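## 3. Check a two-gripper recording in Terklow

Once both grippers are paired, you get to the fun part: watching Terklow line up two wrist views of the same job!

1. Start the Veloso sync service and wait for port 2000 to turn green.
2. Open the session and pick **Left view** or **Right view**.
3. Drag the slider to a moment before contact, with the container in the open and the other gripper off to the side.

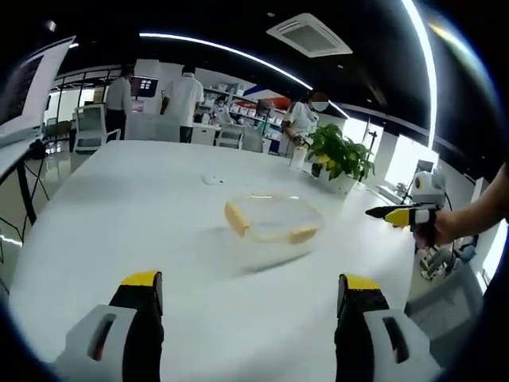
4. Press **Track object**. Draw your box tight around the container and leave the mouse-like object and the drinking glass outside it.
5. Move on to the shared hold and press **Fit grasp**.

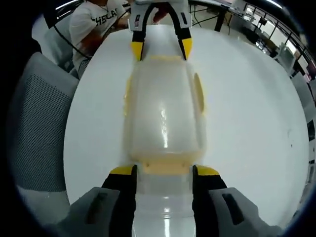
Grasp fitting is my favorite piece of the July release. Da-eun Yook rewrote the solver so it handles both tools in one pass, and it's so much faster! It looks for the yellow tips at both ends of the box, then sets one grasp axis between the two pairs. If the axis lands off center, nudge it with the arrow keys and fit again.

**Note:** Clear plastic can confuse the edge finder. Try raising *Edge gain* to 100.

**Caution:** Error 404 means the second stream is missing. Don't export until you've paired again (see section 2).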